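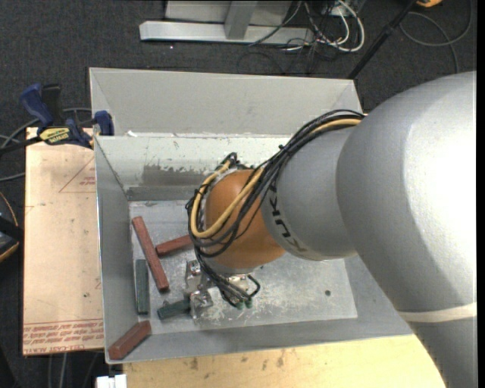
Karell Open Metal Bin, Used
Item 2476
Price: $103 each
Condition: Used, good
Availability: In stock, ships in 3 to 5 business days

Quantity
Add to cart
Add to quote list

Product details

The Karell bin is an open-top metal bin for loose parts, offcuts, blocks and other pieces that don't need to be stacked or sorted before they go in. It has a gray metal floor and no lid. These bins came to us from a Tuominen warehouse that changed over to a smaller size in September, and they are sold as they arrived, after a sweep and a wipe-down.

The floor is bare metal. Expect scratches, scuffs and whitish wear marks, heavier in some areas than in others. There is also a small round hole in the floor. It does not affect most uses, but very small hardware should go in a bag or a tray first.

We inspect every bin for cracked corners and bent walls before it is listed. Bins that fail are scrapped. We do not repaint, fill or polish the ones that pass, so the surface you get will show its age. If you need a clean finish for a showroom or a retail floor, look at the new Gimel bins instead.

Specifications

Brand: Karell
Type: Open-top bin
Material: Metal
Color: Gray
Lid: None, not available for this model
Rated load: 200 lb, evenly spread
Use: Indoor

What it holds

Long pieces can lie on the floor of the bin or lean at an angle against a wall. Mixed lengths and thicknesses are fine. Reddish-brown and dark green blocks are easy to tell apart against the gray floor, and the same goes for most painted or colored stock. Gray or unfinished metal parts are harder to pick out, and some customers put down a light-colored mat for those.

Pieces that are longer than the bin can rest with one end up on the rim, but don't move the bin that way. Set them flat or take them out first.

The bin is not meant for liquids, wet waste or food. Do not use it for hot parts. The rated load is for a bin sitting flat on a floor or a solid bench.

Blocks

Blocks are not included with the bin. We carry Fesent blocks in reddish-brown and dark green, sold by the piece or in a mixed pack of 20. The pack contains both colors in more than one size. We fill packs from whatever is on the shelf, so the split between the colors varies. If you need an exact split, order by the piece and put the colors in the order notes.

Care

Sweep out dust and chips with a stiff brush. Wipe the floor with a damp cloth and dry it right away. Mild dish soap is fine for grease. Don't leave water standing in the bottom.

Light surface rust can be rubbed off with a fine abrasive pad. Wear marks won't come out with cleaning. Check the rim now and then for burrs, and file down any you find before reaching in without gloves.

Shipping and pickup

One or two bins ship by ground. Three or more go on a pallet by freight, and we will contact you with a rate before charging your card. A dock or a forklift is helpful but not required. Select liftgate service at checkout if you need it.

Local pickup is available on weekdays. Bring straps. Our staff will help load, but tying down is up to the driver.

Returns

Used bins can be returned within 14 days if they arrive bent or cracked, or if we sent the wrong item. Keep the packing until you have looked the bin over. Scratches, scuffs and floor wear are part of the listed condition and are not grounds for a return. Unopened block packs can be returned for any reason, less shipping.

Common questions

Are all the bins the same?
They are the same model. The wear is different on each one.

Can I pick out my own?
Yes, at pickup. For shipped orders we pull the next one in the row.

Can the bin be bolted down?
It has no mounting points for that. Drilling it is your call, but a drilled bin can't be returned.

Do you buy bins back?
Sometimes. Send the quantity and a few photos.

For freight quotes or larger quantities, contact Zane Petrauskas in used equipment sales and include the item number.

Related items

Gimel open bin, new
Fesent blocks, mixed pack
Fesent blocks, by the piece
Floor mat, light gray
Stiff bench brush

Listing updated 4th January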